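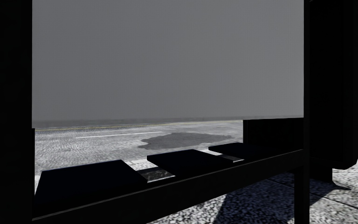

Plain grey panel and black posts at the roadside.

Topics > Towns and Cities > Streets > Footway

Footway

A footway is the part of a street set aside for people on foot, usually running along the side of the carriageway and raised above it by a kerb. In everyday British speech it is called the pavement. In North America the usual word is sidewalk, and "pavement" there means the surface of the road, a difference that often confuses readers of older engineering books. A footpath, in the strict sense, is a separate route that does not run beside a road.

History

Raised footways are known from Roman towns. At Pompeii many streets had high kerbs on both sides, with large stepping stones set across the roadway so that people could cross without walking through water and waste. Gaps between the stones let cart wheels pass.

In much of medieval Europe the practice fell away. Streets were used by walkers, riders, carts and animals together, and each householder was often expected to look after the ground in front of the door. The results varied from one house to the next. Where there was paving at all it was commonly rounded cobbles, with a drain down the middle.

During the eighteenth century the larger British towns began to put the work in the hands of paving commissioners, who could raise a rate and hire contractors. Posts were set up to keep wheels off the walking area, and these gave way over time to a continuous raised kerb. The centre drain was replaced by gutters at each side.
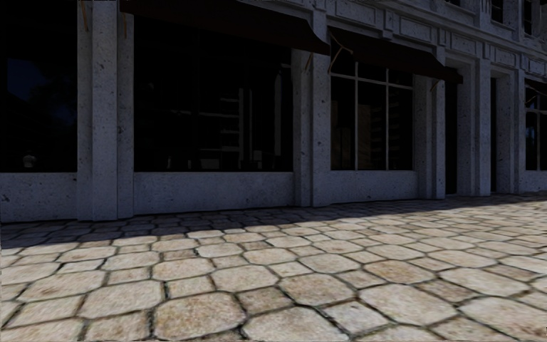 Materials depended for a long time on what could be quarried or carried cheaply. Sandstone flags were widely used in northern England, and granite was favoured for kerbs in places with heavy traffic. Brick was common where good stone was scarce. Precast concrete slabs came into general use in the twentieth century and are now the usual choice in residential streets, along with asphalt.

Layout

Engineers often divide a wide footway into strips. The strip next to the kerb holds lamp columns, signs, trees and bins. The middle strip is kept clear for walking. Where there are shops, a further strip by the buildings allows for people looking in windows, opening doors or sitting at tables.

A clear width of 2 metres is a common aim in British design, as it lets two wheelchair users pass each other. Many older streets fall short of this, and widening is difficult where buildings stand close to the road.

Footways are laid with a slight fall towards the kerb so that rain runs into the gutter. Too steep a fall is tiring for wheelchair users and can pull a pushchair towards the road. At crossings the kerb is lowered, and blister paving is laid so that people with poor sight can feel where the footway ends.

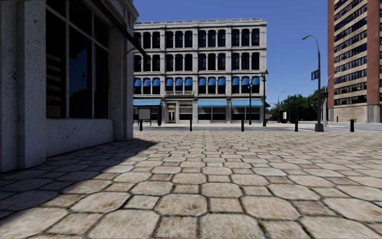 Small units such as setts and blocks can be lifted and put back when pipes or cables need repair, although the work is not always done with care. Patches of asphalt left in a stone surface are a frequent cause of complaint. Larger slabs give a smoother surface but crack if vehicles are driven over them, and the broken pieces may rock or tip when stepped on. Thicker slabs or a stronger bed are used where vans are likely to mount the kerb.

Joints may be filled with sand or with mortar. Sand joints let some water through and allow slight movement, but weeds take hold in them and street sweeping machines can draw the sand out. Mortar joints are firmer and need more skill to lay.

Upkeep and law

In England and Wales a footway beside a public road normally forms part of the highway, and the highway authority is responsible for keeping it in repair. Councils carry out regular inspections and record defects such as raised edges and missing slabs. Courts deciding claims for injury look at the height of the edge, the place and the inspection record. There is no fixed height at which a defect becomes dangerous in law.

Pavement parking is treated differently across Britain. It has long been restricted in London, while elsewhere the rules have depended on local orders and on newer national measures.

See also

Carriageway
Kerb
Pedestrian crossing
Street furniture

Contact | Copyright Claritz Reference | Back to top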